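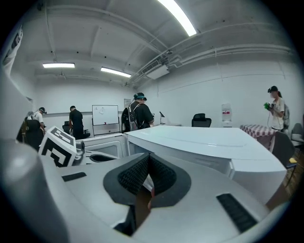
Questions I get about the sock yarn

Do you dye it all yourself?
Yep, every skein, in my garage in Dokby. I do 11 colours at the moment and I'm always itching to add another (the mustard is my favourite!).

How big are the skeins?
200 metres. A pair of adult socks takes two, unless your feet are enormous like my brother's.

Can I chuck it in the washing machine?
Cool wash, wool cycle, and please keep it out of the dryer. I felted a whole jumper that way and I'm still cranky.

Why has Udel Grey disappeared?
My supplier stopped making the base. I'm testing a new one now and hope to have it back by April.

Do you post overseas?
Only to New Zealand for now, sorry!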